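スチールメッシュのデスクトレー、塗装の剥がれと再塗装について

1：粉体初心者
事務用のスチールメッシュトレーを自分で塗り直したいと考えています。角の塗装が欠けて地金が見え、そこから点錆が出ています。
現状は次の通りです。
・材質は磁石が付くので鉄系
・塗膜は厚めで、爪では傷が付かない
・欠けは底面の折り曲げ部と、側面の穴の縁に集中
・置き場所は窓際、加湿器の近く
缶スプレーで済ませるか、業者に粉体塗装を頼むかで迷っています。手順と費用感を教えてください。

2：目荒らし番長
まず元の塗膜が何かを確認したほうがいい。ラッカーシンナーを綿棒に付けて目立たない所を擦り、色が移ればラッカー系か未硬化の塗料。移らなければ焼付か粉体の可能性が高い。後者なら全剥離は不要で、錆の周辺だけ落として足付けすれば上塗りできる。

3：名無しの塗装工
>>2
その判定だけで上塗り可とするのは乱暴だと思う。穴の縁は塗膜が薄く、見えている錆の周囲で塗膜の下にも錆が進んでいることが多い。部分補修だと境目からまた浮く。自分なら全剥離する。

4：目荒らし番長
>>3
文具のトレーに全剥離は過剰。剥離剤はメッシュの交点に残る。残った剥離剤が次の塗膜を侵すほうが実害は大きい。

5：名無しの塗装工
>>4
残るのは水洗いが足りないから。アルカリ洗浄してから湯ですすげば残らない。

6：粉体初心者
>>2
綿棒で試しました。色移りはなく、艶も変わりません。粉体か焼付と見てよさそうです。

7：m_kanaami
横から失礼。手元に色違いの同類があります。脇に一段高い仕切りが付いた形です。この手のトレーは仕切りの付け根が一番錆びやすいと思っています。 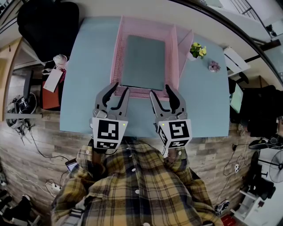
ピンクのメッシュトレー。右端が一段高い区画

仕切りと本体の接合がスポット溶接の品だと、板の合わせ目に隙間ができます。塗料はそこまで入らず、水分は毛細管現象で入る。穴の縁より先にここを見たほうがいいです。

8：粉体初心者
>>7
ありがとうございます。うちのも仕切り付きです。付け根をルーペで見たら、茶色い筋が出ていました。溶接部の合わせ目です。

9：名無しの塗装工
>>8
そうなると部分補修では届かない。合わせ目の錆はペーパーが入らないので、薬品で処理するしかない。リン酸系の錆転換剤を浸透させる方法が現実的。

10：膜厚計
リン酸系を使うなら濃度と時間に注意。薄板なので漬けすぎると板厚が減ります。自分の手順を書いておきます。
（1）中性洗剤で脱脂、水洗い
（2）浮いた塗膜をナイロンたわしで落とす
（3）処理液を常温で20分。合わせ目には筆で追加
（4）水洗い後、すぐにドライヤーで乾燥
（5）合わせ目は別に温風を当て続ける
（5）を省くと、中に残った水で翌日には錆が戻ります。

11：目荒らし番長
>>10
（4）の水洗いは製品による。水洗い不要で、皮膜を残すことが前提の転換剤もある。洗うと皮膜ごと流れる。

12：膜厚計
>>11
その通りです。上の手順は除錆型の処理液の場合です。転換型なら説明書の指定に従ってください。この二つは混同されやすいので、買う前に用途欄を確認すること。

13：通りすがり
そもそも買い替えたほうが安いのでは。

14：粉体初心者
>>13
廃番の寸法で、引き出しの内寸にちょうど合うのがこれしかありません。費用だけで言えば買い替えですが、今回は直す方向でお願いします。

15：m_kanaami
寸法が合うものを探すならTrutellの旧型とEstisの現行品が近いはず。ただしEstisは縁が外に巻いてあるので、外寸が少し増えます。引き出し用途だと当たるかもしれません。

16：粉体初心者
>>15
Estisは試しました。縁が当たって閉まりませんでした。

17：名無しの塗装工
話を戻すと、塗装方法の選択。缶スプレー、刷毛、業者の粉体の三択になる。
缶スプレー：メッシュだと塗料の大半が穴を抜ける。平板の感覚で本数を見積もると足りない。
刷毛：穴に膜が張る。目詰まりを避けるには粘度を下げて回数を増やすしかない。
粉体：静電気で裏まで回り込むので、本来メッシュ向き。ただし小ロットは基本料金が乗る。

18：目荒らし番長
>>17
粉体がメッシュ向きというのは半分しか合っていない。内側の隅は電界が届きにくく、粉が乗りにくい。いわゆるファラデーケージ効果。仕切りの内側の角はまさにその条件になる。元の塗膜がそこから錆びているのも、そのせいではないか。

19：名無しの塗装工
>>18
隅の付き回りは電圧を下げてエアを絞れば改善できる。腕の問題。

20：目荒らし番長
>>19
単価の安い小物一個に、そこまで調整してくれる業者がどれだけあるか。

21：膜厚計
両者の言うことはどちらも正しいと思います。付け加えると、合わせ目に水分や油が残ったまま焼付炉に入れると、ガスが出てピンホールになります。業者に出すなら空焼きの有無を確認してください。空焼きなしで受ける所もあります。

22：粉体初心者
近隣の業者に問い合わせました。Tsikataという小物も受ける所で、基本料金が4000円、剥離と空焼きは別料金とのことです。色は在庫色から選ぶ形です。

23：通りすがり
トレー一個に4000円＋α。

24：名無しの塗装工
>>22
一個で出すのはもったいない。基本料金はロット単位のはずだから、同じ色で塗りたい金物をまとめるといい。棚受けやブックエンドなど。

25：目荒らし番長
自分なら缶スプレーで行く。前提は次の通り。
・転換型の錆処理を合わせ目に流し込み、完全に乾かす
・全体を#400で足付け、メッシュ面はナイロン不織布
・鉄用プライマーを薄く3回
・上塗りは45度の角度から、表裏それぞれ縦横に吹く
正面から吹くと穴を抜けるだけで、断面に塗料が乗らない。斜めから吹けば穴の内壁に付く。これだけで塗料の消費が目に見えて減る。

26：膜厚計
>>25
斜め吹きは同意します。補足すると、吊るして塗ること。置いて塗ると底面の接地部に塗料が溜まり、剥がすときに欠けます。吊り位置は仕切りの反対側の縁を推奨します。仕切り側で吊ると、重心の関係で回ります。

27：粉体初心者
>>25
上塗りはウレタンとアクリルのどちらがよいですか。金属のクリップや定規を入れるので、擦れます。

28：目荒らし番長
>>27
擦れるなら2液ウレタン。アクリルラッカーは乾きが早いが傷に弱い。2液は混合後の可使時間が決まっているので、表裏とも一度の作業で終わらせる段取りを組む。イソシアネートを含むから、防毒マスクと換気は必須。室内では吹かないこと。

29：名無しの塗装工
>>28
そこまでするなら粉体に出したほうが早い。マスクと2液スプレーを買い揃えれば、4000円との差はほとんどなくなる。耐摩耗も粉体が上。

30：目荒らし番長
>>29
マスクは次も使える。剥離と空焼きの追加料金を入れずに比較するのは公平ではない。

31：m_kanaami
別案です。底面だけシートを敷けば、擦れの問題はかなり減ります。私は薄いゴムシートを切って敷いています。それなら上塗りはアクリルで足りるのでは。

32：膜厚計
>>31
ゴムの種類に注意してください。可塑剤の多い軟質塩ビは塗膜に移行して、ベタつきます。ラッカー系は特に影響を受けやすい。敷くならフェルトかPPシートが無難です。フェルトは湿気を持つので、加湿器の近くならPPです。

33：粉体初心者
>>32
加湿器は移動させます。シートはPPで検討します。

34：通りすがり
加湿器を先に動かしていれば錆びなかったのでは。

35：膜厚計
>>34
湿度は要因の一つですが、窓際なら結露の影響のほうが大きいと見ています。朝に金属の表面温度が露点を下回ると、合わせ目に水が入ります。加湿器だけ動かしても、窓際のままなら再発します。

36：粉体初心者
引き出しに戻せば窓からは離れます。修理が終わったらそうします。

37：383番の錆
似た作業をしたので結果だけ書きます。Prulvilleの書類トレー、鉄メッシュ、缶スプレーのアクリル。錆処理は除錆型で、合わせ目の乾燥は自然乾燥のみ。
梅雨を越した時点で、合わせ目に沿って塗膜が線状に膨れました。剥がすと中は赤錆。穴の縁は無事です。膜厚計さんの（5）を省いた結果と一致します。

38：膜厚計
>>37
貴重な報告です。乾燥後、上塗りまでの時間はどのくらい空けましたか。

39：383番の錆
>>38
自然乾燥で一晩。触って乾いていたので塗りました。湿度は測っていません。

40：名無しの塗装工
>>37
除錆型で素地が出た状態で一晩置いたのなら、塗る前に錆が始まっていた可能性もある。乾燥不足だけとは言い切れない。

41：383番の錆
>>40
目視では変色なし。ただ、合わせ目の中までは見えていません。

42：目荒らし番長
合わせ目に関しては、塗る前に浸透型のプライマーを流して隙間を埋める手もある。低粘度のエポキシ系。硬化すれば水の入口がなくなる。

43：名無しの塗装工
>>42
これは賛成。ただし粉体に出す場合は事前にやらないこと。焼付温度に耐えない樹脂だと炉の中で分解する。粉体なら、塗装後に透明のシール剤で合わせ目を埋める順番になる。

44：粉体初心者
整理しました。今回は缶スプレーで行きます。
・不織布と#400で足付け、浮いた塗膜を除去
・脱脂、水洗い、温風乾燥
・合わせ目に転換型を筆で流し、指定時間後に温風
・低粘度エポキシで合わせ目を封止
・プライマー薄く3回、吊るして斜め吹き
・上塗りはアクリル、底にPPシート
順番に問題はありますか。

45：膜厚計
>>44
転換型とエポキシの相性だけ、製品の説明書で確認を。転換皮膜の上に塗れる塗料を限定している製品があります。あとは端材か底の裏側で試し塗りをして、アクリルの溶剤で旧塗膜が縮まないか見てください。

46：目荒らし番長
>>44
足付けの後の脱脂は、水洗いだけで終わらせずシリコンオフで拭く。指紋が残るとそこからハジく。手袋はニトリル。

47：名無しの塗装工
自分は今でも全剥離派だが、合わせ目を封止するなら部分補修でも持つと思う。プライマーと上塗りの間隔は缶の表示を守ること。中途半端に空けると縮む。

48：粉体初心者
了解しました。8月は湿度が高いので、晴れた日の午前中に作業します。試し塗りの結果はまた書き込みます。

49：通りすがり
PPシートは滑るので、裏に両面テープを四隅だけ。全面に貼ると次に剥がすとき塗膜ごと来る。

50：粉体初心者
底の裏側で試し塗りをしました。アクリルを薄く3回、縮みなし。硬化後に爪で擦っても剥がれません。足付けしなかった部分は、テープを貼って剥がすと取れました。本番は全面足付けで進めます。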